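Skomarau Small Grants
Progress report: Tabletop storage for shared workrooms
Grantee: Astetti Workrooms
Reporting period: through the end of May

1. Scope of this report

The grant pays for a standard set of tabletop storage at the 35 shared tables run by Astetti. The tables are in 2 buildings, Vidmar and Donov. Each set consists of one upright open-topped container for pens and other long items, and one shallow tray with a raised rim for tape and small parts. The grant also covers mats for the trays, labels, a written layout sheet and the staff time needed to record where things are left at closing.

Work in the period covered purchasing, setup of the Vidmar tables, and the first full item log. Setup at Donov has started and is reported in section 6. Spending is within the approved lines, with one transfer request described in section 7.

2. Starting condition

Before the project, small items were kept in mixed boxes on a shelf at the end of each room. Users carried a box to a table, took out what they needed and left part of the contents behind. The boxes had no fixed contents. A user looking for tape could need to open several of them, and a box that had been sorted in the morning was normally mixed again by late afternoon.

Three problems were listed in the application:

Pens and markers left lying on tabletops, where they roll.
Tape rolls stored on edge, or stacked under heavier items.
Small blocks, spacers and fixings with no assigned place.

The application proposed moving storage from the shelf to the table and limiting what each table holds. The shelf boxes stay in use for spare stock only.

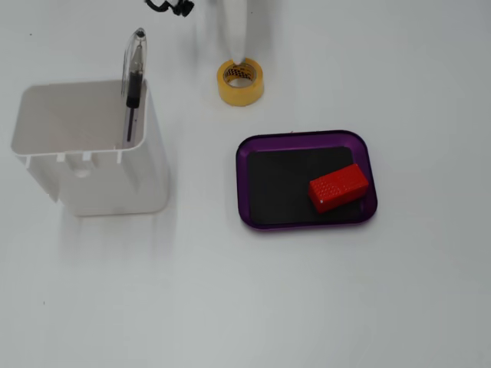
Does each table need its own set, or could two tables share one?

Each table needs its own. Sharing was tried at Vidmar with one set placed between neighboring tables, and items drifted to whichever side had been used last. The closing check also took longer, as staff had to decide which table an item belonged to before putting it away. The purchase quantity in the application was based on one set per table and has been kept.

3. Item log

The log is a paper sheet filled in at closing. For each small item found, staff enter the type, the table, and one of four locations: in the container, in the tray, on the tabletop, or elsewhere. Entries are copied to a spreadsheet once a week, on Sunday, when the rooms are closed to users.

The log held 2,039 entries at the end of the period. Entries are sightings and do not represent separate items. A roll of tape left in its tray every evening produces one entry per evening.

Pens are the most frequent type, followed by tape. Blocks and spacers come next. Scissors and rulers are entered less often, partly because users tend to return them to the shelf out of habit. 

The closing check was planned to fit in a 90-minute shift together with cleaning and lockup. It does so at Vidmar. The Donov shift has not been tested with a full set of tables.

There is one weakness in the data. In the first weeks staff did not agree on how to enter an item resting across the rim of a tray. Some wrote "tray" and some wrote "tabletop." The sheet now says that an item must be fully inside the rim to be entered as "tray." Earlier entries were not corrected, and the comparison in the final report will leave those weeks out.

4. The upright container

The container was chosen from four types tested on the tables. The requirements were that it should stand without a base plate, take long items upright, be light enough to lift with one hand and be easy to wipe out. Divided desk organizers were rejected. Their sections were too narrow for thick markers, and dust collected in the corners.
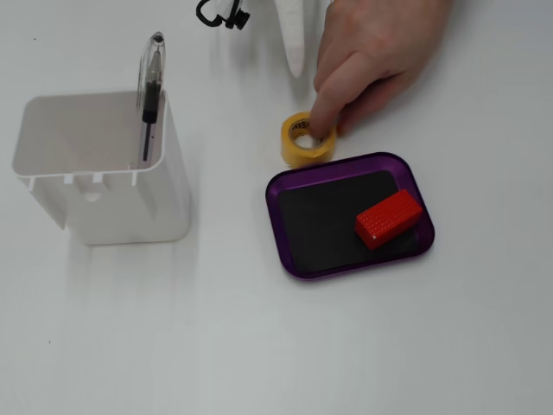
Container depth took more time to settle than expected. A deep container hides short pencils and erasers, and users then empty it onto the table to find them. A shallow one tips when several long items lean the same way. In the type now in use, a pen standing in the back right corner clears the rim by enough that the clip can be gripped from above, and it can be identified without looking inside. The walls narrow slightly toward the base, so spare containers can be stored one inside another. The row of notches along the front lower rim is not used for storage. Staff asked whether it could hold thin wire or thread, and a short trial is planned, but the layout sheet does not mention it.

The rule for the container is that only items longer than its depth go in. Erasers, caps and sharpeners go in the tray. The rule is printed on the layout sheet in one line. It was first printed as a paragraph, and few users read it.

Placement is at the left side of the table, back from the front edge. Left-handed users may move it to the right and are asked to put it back when they leave. Return to the left side has been good at Vidmar, though this was checked by eye only and has no column in the log.

5. The tray and its mat

The tray holds tape, blocks and whatever small parts are in use at the table. It has rounded corners and a raised rim. Several colors were ordered. Color has no meaning in the layout system, and users have been told so, after some assumed that each color belonged to a particular group.

The first trays were put out without mats. Small parts slid when a tray was moved and gathered along one side. Mats were cut from dark sheet stock and laid in the base without glue so that they can be taken out and washed. A mat with square corners leaves a small gap at each rounded corner of the tray, where fixings can lodge. Cutting round corners by hand was tried and dropped as too slow.

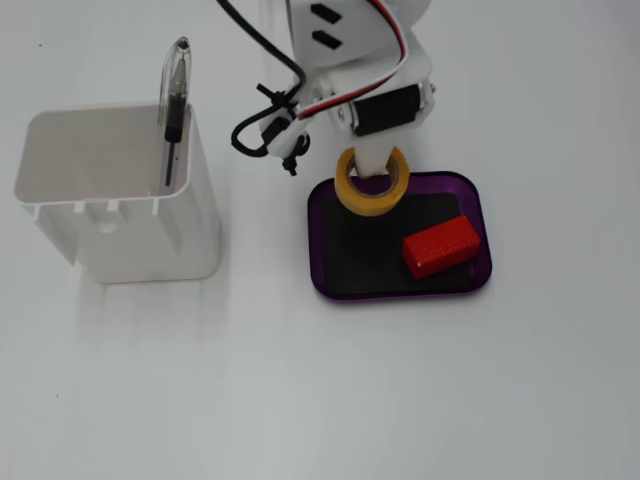

Assigned positions inside the tray are the part of the layout that is still open. The draft sheet gives tape the left half and small parts the right half, and sets no position within each half. With a tape roll at the upper left and a block on the right side of the mat, there is a gap of bare mat between them, and that gap is what the draft is meant to keep. It gives fingers room to reach either item without pushing the other. The red block also shows up plainly on the black mat, even when it is lying at an angle, and staff working the closing check asked that the dark mat be kept for this reason. Pale parts are equally easy to find. Dark fixings are not, and a second mat color is under review for tables where those are used often.

Tape should lie flat in the tray with the core opening facing up. Rolls kept on edge had flattened and become hard to pull from. One roll per tray is allowed. Tables that need a second width draw it from the shelf stock and return it at closing.

6. Status by building

Vidmar: all tables have a container, a tray, a mat and a layout sheet. The closing check is in daily use. A few layout sheets have come loose from the table edge and were refixed with wider tape. Labels on the trays are holding, but labels on the containers lift at the corners after wiping. They will be moved to the base.

Donov: containers and trays are delivered and in storage. Tables in the smaller room have been set up. The larger room is waiting for its tabletops to be resurfaced, work that is outside this grant and is paid for by the building. Setup there can start as soon as the tabletops are ready and needs two working days – one for layout and one for labels and mats.

7. Budget and transfer request

Purchasing of containers and trays is complete and came in under the approved line. The line for mats is fully spent, as the mats were not in the first plan in their present size. We ask to move the unspent part of the container line to mats and label stock. The total does not change.

Staff time is being charged as planned. No further furniture purchases are foreseen.

8. Work for the next period

Complete setup of the larger room at Donov.
Test the closing check at Donov on a normal shift.
Fix the tray layout and print the final sheet.
Trial the second mat color at tables using dark fixings.
Move container labels to the base.
Decide with the sewing group whether straps, clips and buckles should be added to the table set or stay in separate stock.

The item log continues without change to its columns, so that entries from both buildings can be compared. A copy of the spreadsheet will be sent with the final report.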